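3. Materials and Methods

3.1 Choice of tabletops

The study compares how office workers judge the surface of a shared table before and after a period of daily use. Earlier work on wood in the interior has mostly asked people to rate small samples held in the hand, and the samples were new. We wanted to know if the judgment stays the same when the wood is part of a table at which the person eats, writes and repairs things. For this reason we did not prepare samples. We looked for tables that were already in use in shared workrooms, and we asked the people who sit at them.

Two sites agreed to take part. The first is the Lurnbridge building, where several small firms share one floor. The second is the Rostlow annex, which is older and has less daylight. In both places the tables were bought from the same supplier, Angelovski, but the Rostlow tables were delivered earlier and were oiled again by the users at least one time. We could not find a written record of which oil was used, and we treat this as a limit of the study (see Section 5.3).

Only light-colored tops were accepted. Tops with paint, with a printed cover or with deep burn marks were left out. The grain was described in words by two of the authors, who worked apart and then compared their notes. Four terms were used: straight, wavy, arched and mixed. When the two descriptions did not agree, the top was entered as mixed. The term "arched" was kept for a surface on which at least one curved band could be told apart from the lines next to it at normal sitting distance (Figure 1a).
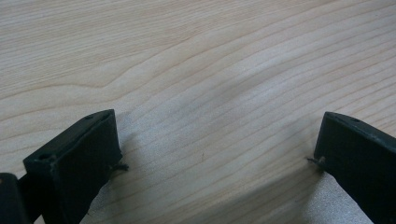 3.2 Participants and questionnaire

Invitations were sent to 600 persons who had an access card for one of the two sites. From these, 300 returned the first questionnaire and were included. They were asked to fill in the same questionnaire again in July. No payment was given. Persons who worked mainly from home were asked not to answer, but we had no means to check this.

The questionnaire has 16 items. Each item is a statement such as "The surface of this table is calm to look at" or "I would put a hot cup on this table without thinking", and the answer is marked on a line of 100 mm, from "not at all" to "fully". We preferred the line to a scale with five boxes, as in our pilot many persons chose the middle box for almost every item. The items were written in English and translated by Ljubica Kolev and Koen Wuyts for those who asked for another language. The translations were then put back into English by a person who had not seen the original.

Three items concern the grain, five concern touch, and the others concern care, cleaning and the feeling of sharing the table with other people. The order of the items was changed between the two rounds.

3.3 Recording the use of the table

Judgment of a surface depends also on what is done on it. Participants therefore noted their main activity at the table each day, with one of these words: reading, typing, eating, meeting, handwork. Handwork was defined as any task in which objects other than paper or a keyboard are held and worked on over the table, for example sewing, model building or work on electronic parts (Figure 1b). We did not ask for more detail than this.

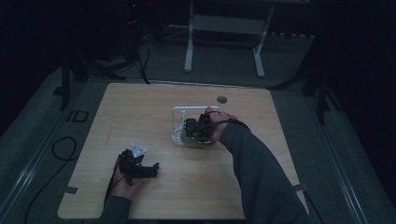

The notes were collected on paper cards of the brand Brava, one card per person and week, and were typed in by Ilir Babić. A card was accepted when at least three working days were filled in. If two activities were written for the same day, the one written first was taken. Some participants added remarks on the back of the card, mostly on stains and on colleagues who do not wipe the table, and these remarks were kept for the discussion but were not coded.

3.4 Light conditions

Light has a strong influence on how clearly the grain is seen. The level was measured at the center of each top, once in the morning and once in the afternoon, with the lamps in their usual state. Hrvoje Matić carried out all measurements with the same meter. At Rostlow the blinds could not be fully opened on the north side, and the values for these tables are reported apart from the others in Table 2.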